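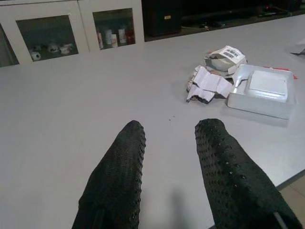
From: Areti Makris
To: Saengthong list
Subject: Re: [saengthong] What goes in which bin?

Vangelis Drakos wrote on Wednesday:
> Does anyone know what to do with a box that is part card and part
> plastic? I have over 400 of the small ones from the Menberg order
> and I'd rather not pick them all apart if I don't have to.

Hi Vangelis, and hello everyone,

I'm afraid you do have to, at least here in Pudovik, but it goes faster than you'd think once you have a big table and something good on the radio! I tear the card open along a seam and don't fuss about keeping it neat – ripped pieces go in the paper bin just the same as flat ones. Paper labels can stay on (I used to peel every single one, what a waste of an evening). The molded trays come out whole and I stack them inside each other, then take them to the Bekberg depot, where they have a separate cage for clear and white plastic.

Do wipe the table down afterward, those little crumbs of card get everywhere. You're welcome to borrow my two big sacks if you need them, they're in the hall.

Warmly,
Areti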